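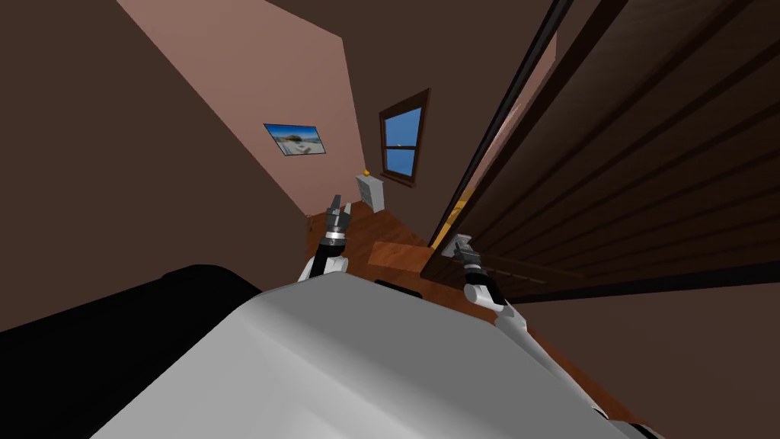 Ezequiel Magaña

April, 10 pm or near enough. Door scene again. Writing this before I forget, will clean up later (won't).

Spent the afternoon at Rivgate with the night linen crew, then back here on the sim. Should have done it the other way round. Half of what I tuned this morning doesn't matter to them.

Their day as I understand it: cart up from the basement, through the fire doors, stop at each closet, swap, back down. Doors are the whole job as far as shoulders go. Everyone I talked to brought up the doors first, before the lifting. One of the older hands props them with her hip and pulls the cart backwards. I tried it. Do not recommend.

Plan from Odness was one robot per floor doing closets AND doors. Crew heard "closets" and went quiet. Closets are where they keep track of things, who's short on towels, which unit hoards pillowcases. It's in their heads, it isn't on any sheet. If we take the closets we take that away and I don't think we can replace it. Doors they'd hand over tomorrow.

So: doors first. Told Odness on the phone, they want it in writing. TODO.

Sim side. Plank door in the brown room, both arms up in front. Current trouble is the right arm. Policy goes low, wants the bottom corner of the door instead of anywhere sensible up the edge. Run 802 same thing.

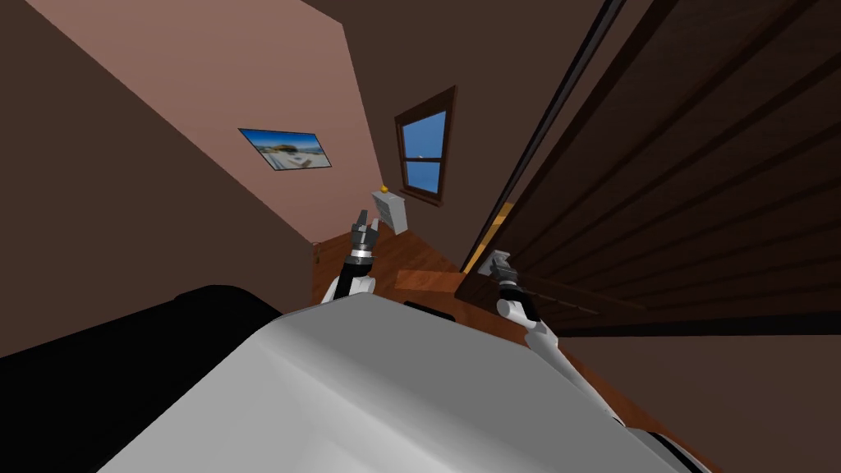
Left arm I'd like parked closer in. It stays out pointing at the far wall, over toward the little white box, and at Rivgate that's exactly where a person pushing a cart would be. Nobody at work is going to walk past an arm held out like that twice. Added a cost on left wrist extension, small, see if the door part suffers.

Head tilt is still way off too. Everything comes in steep, floor running up the side. Bekau build does it, last build didn't. Not sure if it is the mount transform or the body pose itself. Don't retrain on this until its sorted!! I mean it, whoever picks up the queue.

Other thing from the crew, writing it down as they said it: who do they call when it stops in a doorway. Right now a stuck door is a radio call and somebody kicks the wedge out. A stuck robot in a door is a blocked fire route. Need
- a way to push it clear by hand, no login
- something on the cart side that says it's coming through, sound not a screen
- one phone number, answered at night

Also they asked about hours. I said I didn't know. True but a lousy answer, and I could see it land. Pacheco has to be in the room next visit, scheduling is theirs and I shouldn't be guessing at it in a corridor.

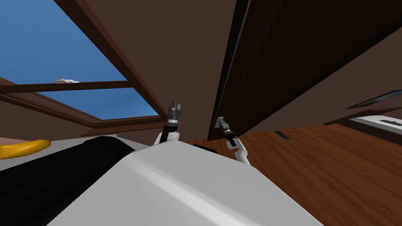

Notebook 248, p. 73

Carrying on. Gripper clearance at the lower edge of the door: right fingers come in just below the bottom corner. On a real fire door there's a sweep seal down there and we'd chew it up in a week. Raise the contact target, mask the bottom strip if raising it isn't enough.

Clutter in the scene can stay, the window, the framed picture, the yellow thing. Rivgate corridors are worse. Would add a cart though, and a person who moves when they feel like it. Nothing in our training set has anybody in the way and that's the actual workplace.

Training for the crew: they don't want a class. They want it running on one door for a few weeks while they work next to it, and somebody from here on shift with them. I said I'd do the first nights. Have to ask about swapping my mornings.

Tomorrow: mount transform, rerun with the wrist cost, email to Odness, return the borowed radio.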